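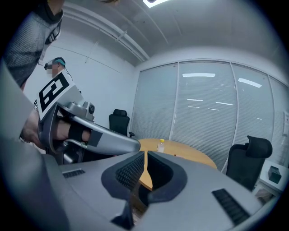 Search this site
Enter keywords

Kivus releases Remton 4.2 disk health and file system recovery utility

21 Oct 2022
By Kivus Press Office

VORNBRIDGE – Kivus has released version 4.2 of Remton, its command-line utility for monitoring storage devices and checking file systems on Linux workstations and servers. Packages are available for download now.

The main change is a rewritten scan engine. Earlier versions read each block in sequence and stopped at the first unrecoverable error. Version 4.2 logs the failing address, skips ahead by a configurable interval and returns to the damaged region after the rest of the volume has been read. Retries are limited per region, to reduce wear on a drive that may already be close to failure.

The release was tested on 158 drives, solid-state and rotating, over a period of 90 days ending in September. The test set included 3,351 injected faults, of which 1,675 were placed in file system metadata. Full results, including the faults that were not detected, are listed in the release notes.

Other changes:

- Repeated kernel messages for the same device are grouped into one entry with a counter.
- A new read-only mode is the default – write operations require the --repair flag.
- Reports can be exported as JSON or CSV.
- Volumes that are busy at unmount are listed with the process IDs holding them open.

Remton 4.2 includes the Sandhu library for parsing drive attributes, which replaces the parser used in the 3.x and 4.0 series. Configuration files from 4.0 and later work without changes. Users of 3.x must run the migration script before upgrading.

Existing license keys remain valid. Version 4.0 will receive security fixes only.

Press contact: Kivus Press Office, Vornbridge

Last updated: 3 hours ago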